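Plates on Paper: laying out the Titell seconds

Gallery
Jul 2, 2024

Titell is a small tableware range, thrown and glazed at Flostavside and sold through the shop at Wistier. Each summer the plates that did not make the first grade are sorted and priced for the seconds sale. This page covers the sorting table and the way the plates are set out on it. Notes on the glazes and on the sale itself follow further down.

The table is covered with brown kraft paper, pulled flat and taped. Brown paper is cheap, it does not scratch a foot ring and it can be thrown away when it gets gritty. We tried a white cloth in May and went back to paper within the week. Pale glazes were hard to judge on the cloth, and a white plate more or less vanished on it.

The grid is marked in dark blue masking tape. Nothing was measured with much care and the lines do not all meet squarely. That makes no difference to the sorting. The cells are there to give the eye an edge to work from when a rim is being checked for roundness.
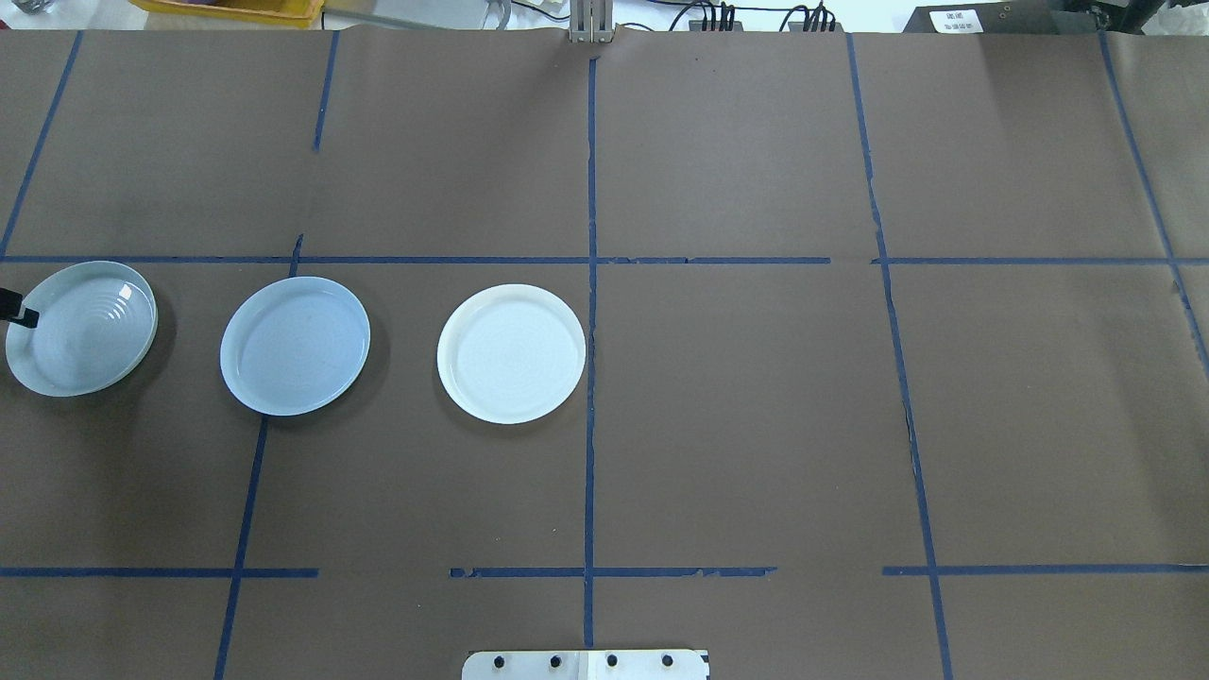
Three round plates in a row on the taped paper, two pale blue-grey and one cream-white.

The two colours are listed in the shop under separate names. The blue-grey is Cù, the older of the two glazes, and it has been in the range from the start. It goes over the same clay body as the white and is fired in the same kiln, on the lower shelves. The cream-white has no name of its own and appears on the price list simply as White.

Cù is the harder glaze to sort. Small changes in thickness move it towards grey or towards blue, and two plates from one firing can look like different stock under the shop lights. We do not mark a plate down for shade alone. Buyers who want a matching set should lay the plates side by side before paying.

White shows everything. A speck of iron or a pinhole that would pass without comment on Cù is plain to see, so more White goes to seconds even though there is nothing wrong with it in use.

What counts as a second

Pinholes, specks, a slight wobble, a rim a little out of round, a thin patch in the glaze. Cracks and sharp chips are not sold at any price. Those go in the bin outside the glaze room – please do not ask for them for mosaics, as we have been caught out by cut fingers before.

This year's sorting covers 753 pieces, mostly plates and shallow dishes, with a few bowls left from an order that was changed late. Plates are checked flat on the paper first, then turned over and checked on the foot. Anything that rocks is put aside and looked at again the next morning in better light.

Prices

Seconds plates are 18 pounds each in either colour. Shallow dishes are 30. Bowls will be priced on the day. All are dishwasher safe, but the unglazed foot can mark a soft wooden table, so use a mat or rub the foot down with fine wet-and-dry paper.

Finding the sale

The sale is held in the long room behind the Wistier shop. Parking is on the lane side only. Bring newspaper or a box if you can, as we run out of wrapping before we run out of plates. Cards are taken, though the signal in the long room is poor and cash is quicker.

More galleries: Glaze tests – Kiln shelves – The long room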